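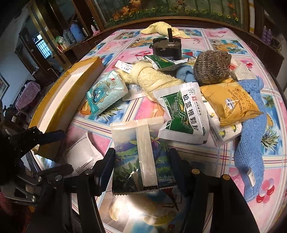
Keeping the crunch: how a snack packet is built

Foodstuffs that are sold crisp have one main enemy, and it is water vapour. A fried potato slice leaves the fryer with a moisture content of under two per cent. At three per cent most people will notice a change in texture, and beyond that the product is stale whatever the date on the pack says. Oxygen comes second. It reacts with the frying oil and produces the cardboard note familiar from a bag found at the back of the cupboard.

The film used to hold both of these off is thinner than most buyers suppose. A common structure has an outer layer of oriented polypropylene, which takes the ink, bonded to an inner layer of the same plastic carrying a very fine coat of aluminium. The metal is laid down as vapour in a vacuum chamber. It adds almost nothing to the weight, but it cuts the passage of oxygen and moisture sharply and keeps out light, which would otherwise speed up the spoiling of the oil.

Printing is done in reverse on the inside face of the outer layer, so that the ink sits between two sheets and cannot be rubbed off. Asodden, a converter supplying small and medium snack makers, prints on reels and slits them to width afterwards. A small mark is repeated along one edge of each reel. An optical sensor on the packing machine reads it and tells the cutter where one pack ends and the next begins. When the mark is printed too faintly, the artwork drifts up or down the pack until an operator stops the line.

The packing machine itself stands upright. Film is drawn over a shaped collar and wrapped around a vertical tube, and its two edges are brought together and sealed to form a sleeve. Product falls down the inside of the tube from a weigher above. A pair of heated jaws closes across the sleeve, making the top seal of one pack and the bottom seal of the next in one movement, with a knife between them to part the two.

Two types of back seam are in general use. In a lap seal, one edge lies over the other and the inside of one sheet is joined to the outside of the next. It uses less film, but both faces must be able to melt together. In a fin seal, inside is joined to inside and the resulting flap is folded flat. The fin seal is more forgiving of dust and seasoning, and it is the usual choice for powdery products.

Seasoning is the main cause of leaks. Salt and flavouring drift down the tube and settle where the jaws close, leaving channels too fine to see. Nomavix, which makes test equipment, sells a chamber that holds sample packs under water and draws a vacuum above them. A leaking pack gives off a line of bubbles. The test is slow and destroys the sample, so it is done at intervals and the results are used to adjust jaw temperature, pressure and closing time.

Most packs are flushed with nitrogen as they are filled. The gas displaces oxygen and also serves as a cushion in transit. Too little and the contents break; too much and fewer packs fit in a case. At Livaner, where one line runs at 1360 packs in a quarter of an hour, the fill is checked by a plate that rests lightly on each pack and measures its thickness.

Disposal remains the weak point. Layers of the same plastic can in principle be recycled together, but packs are light, greasy and awkward to sort. Paper with a thin barrier coat is being tried for products with a short shelf life.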